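Zilura bedroom shelf notes – README

Last touched January 2026

I keep this file next to the Zilura collection so that anyone opening the folders knows what they're getting. It's a set of pictures and notes about one small bedroom and its white shelf, and how stuff gets put away in there. I started it in June as a plain inventory and it grew!

What's in the folder
1,812 pictures total, 1,631 of them labeled. The rest are waiting on me and a free evening. Labels live in labels.csv, one line per picture, and the room notes are in notes.txt (messy, sorry).
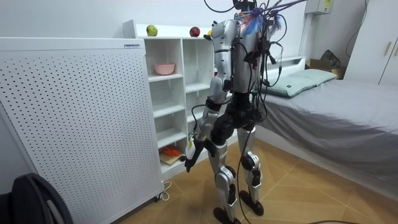
Tidying is what I care about most in this set, so the labels follow the putting away and mostly skip the decorating. I use "shelf" for the whole unit and "cubby" for a single opening, and please stick to that if you send fixes. The white shelf is on the left side of the room from this angle, with the bed over to the right, so "left" in my notes means shelf side and "right" means bed side. I went back and forth on that for ages – an early version called everything from the pillow end and even I couldn't follow it.

Names I use
Mengal is the bedroom layout. Madness is the folder of stuff I couldn't sort (you'll see why). Hondska is the old label list, kept only so older files still open.
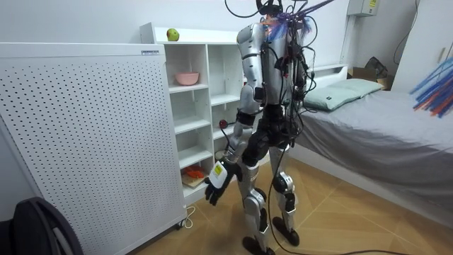 If you're still on Hondska labels, switch over before you merge anything, or you'll get "bin" and "cubby" mixed together and it's a pain to undo. There are 24 labels in the new list. I'd try a batch of 200 first and look through it by eye.

Known problems
Some lower cubbies are labeled "low" and some "bottom". Same thing, fixing it slowly.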